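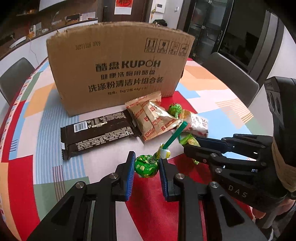
Slide 1: Green foil lollipop between the blue finger pads, second gripper at right.

Notes – Catrin Parri, equipment planning, 16 February 2026

Start with the ask. Two more pairs of hand-held grippers and one year of spare pads. Dramurent quoted 2248 per pair. Vollgate was lower but left out shipping, so I dropped it.

Spares: finger pads are 45 a set. Gunnel wants 900 set aside for them. I think that is high – say so, and let her answer.
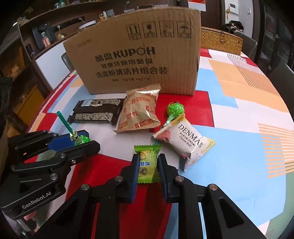 Photo: Yesenia Cuadros / Nonder

Snacks on a table are cheap test items. Mention the range: lollipops, a small flat packet, biscuits in glossy wrap. Item budget for the year is 155.

Pause for questions on storage.

Then the dates. Order has to be in before the price list changes. Pornthip has the form. Arm-mounted units wait until December – Dahlgren still owes us a quote.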